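CLIVDALE, 01/12/2020 – Lawal Home Goods will change the labels and outer cartons on its full line of bathroom and kitchen products beginning in January, the company said. The change covers 322 items sold under the Lawal and Skustard names. It replaces a labeling system that has been in use, with small revisions, since the company moved its packing work to Ematton.

The new labels place the item number, material code and care instructions on one panel. Under the present system these appear on up to three panels, and on some smaller items the care instructions are printed only on the carton. Retailers have reported that cartons are often thrown out at the stockroom stage, leaving the shopper with no care information at all.

No product is being withdrawn or reformulated. Item numbers stay the same. Retailers don't need to return or relabel stock they already hold, and old and new labels may be sold side by side until existing stock runs out.

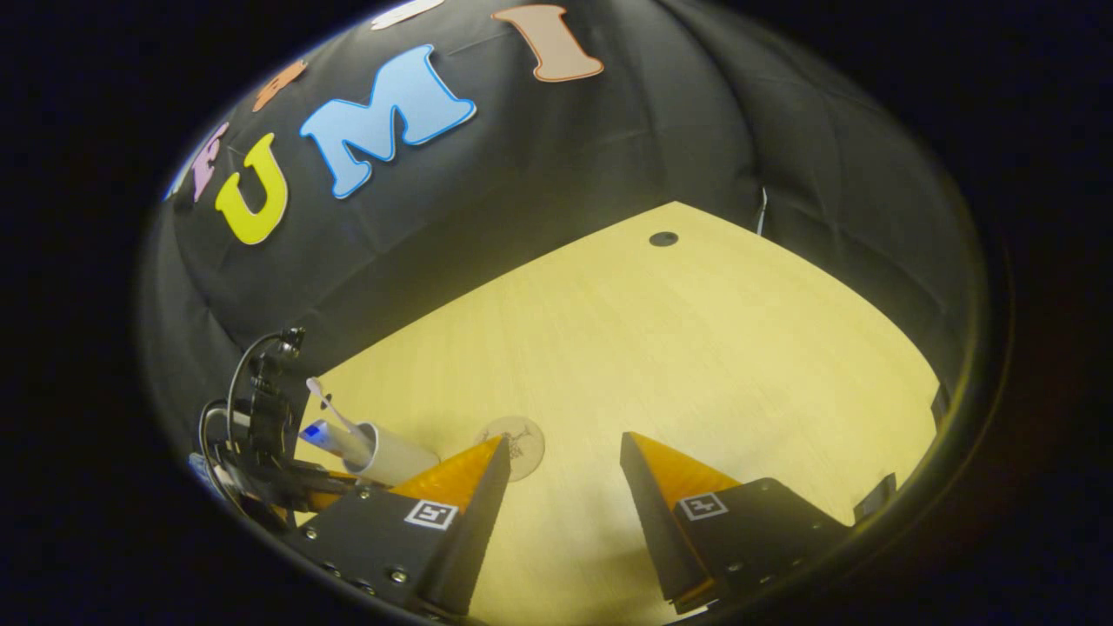 *Foam letters on black fabric behind a light wooden tabletop.*

**Changes to the label**

The main panel will carry the product name in dark type on a plain white ground. Type on the care panel goes up one size. Abbreviations that appeared on earlier labels, such as "HW" for hand wash and "TD" for top shelf of dishwasher, are dropped and the words are written out. Where there isn't room for the full wording, the label folds out once from the right edge.

Material codes are kept, but a short plain-language line now follows each one. A ceramic item, for instance, will show the code and then the words "glazed ceramic, chip-resistant rim." The codes themselves are used by the warehouse and by repair and returns staff, and retailers may continue to order by code.

Adhesive has been changed on all items meant for wet rooms. The earlier adhesive left a residue on glazed surfaces when the label was removed after long storage. In tests at the Ematton packing plant, the new adhesive was peeled from 100 glazed samples after storage at a steady 70 degrees Fahrenheit. No residue was recorded on any sample. Further tests at higher storage temperatures are under way, and results will be sent to account holders when they are complete.

"Most of the questions we get from stores are about care and materials, and the answers were already on the packaging," said Tobiloba Nwankwo, packaging manager at Lawal Home Goods. "They were on the wrong side of it, or in letters too small to read at the shelf. We moved them."

**Changes to the carton**

Outer cartons are reduced from nine sizes to six. The three sizes being dropped were each used for fewer than a dozen items, and those items will move to the next size up with a folded paper insert to take up the space. Carton walls are unchanged in thickness. Stacking limits are unchanged for all sizes except the smallest, which may now be stacked one layer higher.

Shipping marks will appear on two facing sides and no longer on the lid. Warehouse customers that scan from above should check their equipment settings before the first new cartons arrive. A sheet showing the position of each mark can be requested from the trade desk.

Pallet quantities will change for items that move to a larger carton. A revised list will be sent with the first January order confirmation. Orders placed before that date will be filled at the present quantities – including any that ship later.

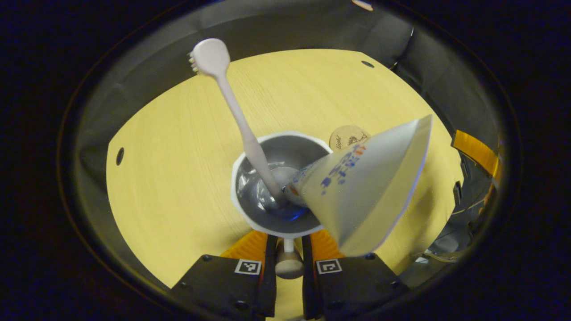
**Lawal Home Goods | Packaging and Labeling Department**

**Order of release**

Bathroom items change first, starting with cups, soap dishes and toothbrush holders. Shelf storage and bath mats follow. Kitchen items will begin to ship with new labels once the bathroom line is complete. Skustard items follow the same order but are packed on a separate line, so a store that carries both names may receive one ahead of the other.

Gift sets are handled last. Each set holds items from more than one category, and sets won't be packed until every item in them carries the new label. Sets already in the warehouse will ship as they are.

**Information for retailers**

Shelf tags, planogram files and product text for store websites will be available from the trade desk at Clivdale. Files are supplied in the same formats as before. Stores that print their own tags should replace the care wording with the new text and leave the item number and bar code as they stand.

Prices are not affected by the change. Terms for returns and damaged goods also remain as stated in the current trade agreement.

**About Lawal Home Goods**

Lawal Home Goods makes and supplies household items for bathrooms and kitchens. Its offices are in Clivdale and its packing plant is in Ematton. The company supplies independent stores and regional chains, and sells under the Lawal and Skustard names.

**Press contact:** Tobiloba Nwankwo, Packaging and Labeling Department, Lawal Home Goods, Clivdale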